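**Packing day for the Mivulmont mailing**

The Mivulmont mailing goes out again this month, and there are a few changes to how we pack it. If you have done a shift before, please read through anyway, as the table setup and the sleeves are both different from February.

The order this time is 178 sets. Each set is one printed guide, one fold-out map and one card with the Ciltier address on it, all going into a single clear plastic sleeve. We have 200 sleeves in stock, so there is room for a few to tear. Torn ones go in the recycling bag by the door and should not be taped up and used.

The maps came back from the printer on time. The guides were late and the first box had the old cover, which still lists the Bernness office. Johanna Bühler has taken that box out of the room. If you come across a guide with Bernness on the front, put it aside and tell her.

**How to pack a set**

Lay the sleeve flat with the opening toward you. Smooth it out before you start. The new sleeves are thinner than the old ones and they crinkle, and a corner of the map will catch on a fold if the sleeve is bunched up. Open the mouth with one hand and slide the guide in with the other, spine first. The map goes behind the guide and the card goes in front, printed side out. Press the air out from the closed end toward the opening, then fold the flap down.

The sleeves stick to each other. In February we had several sets go out double-bagged, and two that turned out to be an empty sleeve stuck to the back of a full one. Take them off the stack one at a time and rub the edge between your fingers if you are not sure. Damian Mösli suggested fanning the stack before each batch, and it does help.

Finished sets are stacked flat in the shipping boxes, flaps all facing the same way. Do not fill a box past the line marked inside it. The Čierny boxes are shallower than the rest and need to be kept separate, because they go by a different carrier.

**The room**

We are using the carpeted room again. Please keep drinks off the table. The light tabletop makes it hard to see a clear sleeve when it is lying flat, and more than one got a cup put down on it last time.

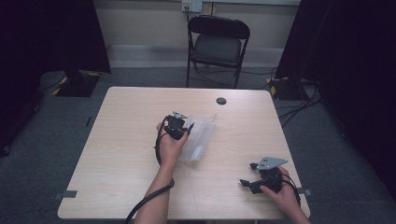 Work from the long side if you can, and leave enough space next to you for the sleeve to lie fully on the table. A sleeve hanging over the side will slide off as soon as you let go of it. Small cards have also gone down the round hole in the tabletop, so keep the card pile well away from it.

Anyone who prefers to sit is welcome to, but most people find the packing easier standing up. Fold your chair when you leave and put it back against the wall.

There are 2 shifts on Fri 9 August, morning and afternoon. The morning shift will do the Čierny boxes first so that they are ready for pickup at noon. Names for either shift should go to Johanna by the Wednesday before. Leftover sleeves go back in their carton, flat, with the lid closed. Spare maps can be taken home.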